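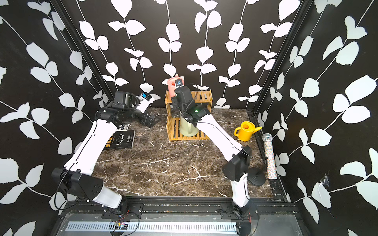

Kilby Operations wrote:
We do not agree that this should be classed as a nuisance fault. An arm that continues to move after its partner has stopped is a safety matter, and the report should be reopened on that basis.

Flostesgate Cell Team wrote:
The full report is repeated for those who did not receive it. During two-arm handling work with the shelf and the watering cans, the left arm lost communication with the controller and stopped. The right arm completed its current move before stopping. The supervisor software did not raise an alarm until both arms were at rest. There was no contact between the arms and no injury. The event log lists 14 communication losses on the left arm since the cell was moved to software release 2.

The watchdog on each arm is set to 2000 ms. We were under the impression that it was set to 200 ms, the value in our commissioning record. The record was not updated at the software change.

Re: Right arm continues after left arm stop
Liller Controls wrote:
The longer value was chosen deliberately. Under the shorter one, a brief network delay would stop the arm in the middle of a grasp, and operators were reaching in to recover dropped items. That carries a risk of its own. We would ask that the setting remain in place until the source of the communication losses is found.

Kilby Operations wrote:
Recovery from a dropped item is governed by the access procedure. The operator removes power and then reaches in. A weak procedure on one side does not justify a slow stop on the other.

Lopes Integration wrote:
Both parties may be discussing the wrong parameter. The watchdog acts on each arm separately. Even at the shorter value, the right arm would not have been told that the left arm had failed. The missing item is the cross-stop between the two controllers, which must be enabled again by hand after an update. Would Flostesgate please confirm its status?

The point matters most where one arm is at a handle and the other is close by.

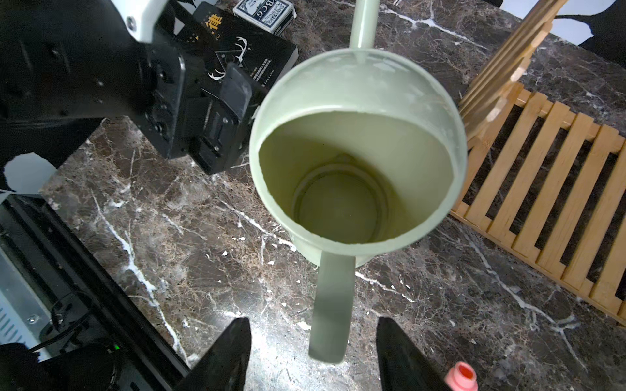 Gripper fingers open on either side of the handle, with the second arm near the rim.

Flostesgate Cell Team wrote:
Confirmed. The cross-stop is disabled on both controllers. We have no entry showing who disabled it or when, and we accept that it may have been reset by the update.

Liller Controls wrote:
The release notes issued in May do mention the reset, under network settings. We acknowledge that this is a poor place for it. A corrected notice is being prepared. Our position on the watchdog value is unchanged.

Kilby Operations wrote:
So is ours. Please record the disagreement in the report — it should not be closed as resolved by the cross-stop alone. The left arm connector also remains to be inspected, and the cable should be tested with the arm extended toward the back of the table as well as folded.

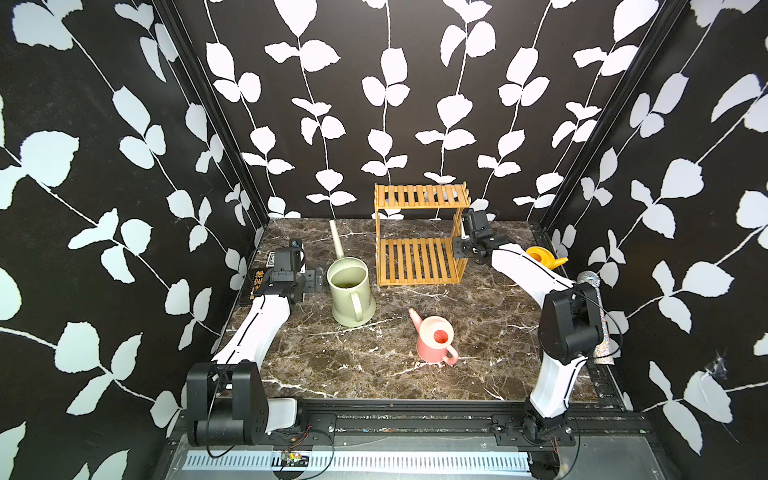

Interim instruction, 2024-02-05
Posted by Flostesgate Cell Team

Two-arm operation is suspended. Single-arm work may continue at reduced speed with the other arm powered down.

The cross-stop is to be enabled on both controllers and tested from each side. Test results go in this thread.

The watchdog is to be returned to the commissioning value until the review is complete. The objection from Liller Controls is noted.

Liller Controls wrote:
Received. Please send the controller logs before the value is changed, as a restart will overwrite them.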